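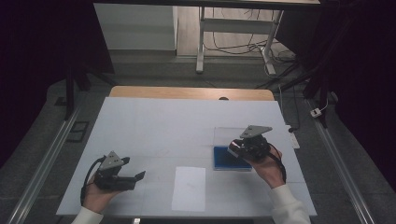 Saturday, January 20, 2024

I've been going to live comedy long enough to be suspicious of the word "intimate". On a poster it means one of two things: a small room, or a big room that didn't sell. So when the Drondia announced an "intimate winter comedy series" I bought a ticket to the first one mostly to find out which.

For those who don't know it, the Drondia is the old hall past the rail bridge. The plaque by the door says 1829, although the building behind the plaque looks a good deal younger to me, and I've never got a straight answer on whether the date belongs to the hall, the street or the plaque's imagination. It was a dance hall, then a carpet showroom, and for the last few years it has been a theatre whenever somebody rents it.

Tickets were $66. That's before the "facility fee", which was another $4 and which I paid at the last screen, once I'd already typed in my card number. I'd like to know what facility I was being charged for. The coat check was closed. The parking lot hadn't been plowed.

The seating plan on the website shows 98 seats, so fair enough, small room. They hadn't lied about that. They had put the good rows on a riser, though, and the rest of us on the flat, and from my chair I watched most of the show around the hood of a man's parka. He kept it on all night. Given the heating I don't blame him.

The opener was an improv group called Brarnus, who I'd seen once before in a pub and liked. They're quick, and they listen to each other, which a surprising number of improvisers don't bother with. But the thing they asked the crowd for was a place you'd find in a kitchen, and then an occupation, and we got a fridge and a plumber, as every audience in this country has given since the form was invented. They did what they could. The plumber in the fridge was funny for longer than he deserved to be.

Then the main event, the touring solo show called Jelínek. The blurb promised "a genre-defying evening of stand-up, theatre and memory". I have learned to be careful around memory. It was a stand-up set with a chair in it. The first half hour was strong, all about growing up over a dry cleaner's and being sent to school in other people's unclaimed trousers, and I laughed out loud more than once, as did the parka. Then the lights went blue. When the lights go blue at a comedy show you know somebody's grandfather is coming, and he came, and he stayed until nearly ten.

I don't mind a serious stretch. Some of the best sets I've seen had one. What I object to is being told in advance how moved I'm going to be, and there was a quote to that effect on the poster, the program and the back of the ticket. About half the room stood up at the end. I was looking for my glove.

The series carries on until April, with a sketch night called Wundiren next. The website says it is "selling fast". I checked the seating plan this morning and you could lie down across most of row F. Maybe it'll fill up. I might even go, if they drop the fee or turn on a radiator - I do like that there's comedy on this side of town at all, and I'd sooner grumble in a cold hall than drive an hour to the casino and grumble there.

Bring a cushion if you're on the flat. The washrooms are downstairs and there's a lineup at intermission, so go early.

This site uses cookies to remember your preferences and count visits. By continuing to browse you agree to their use. Accept | Manage settings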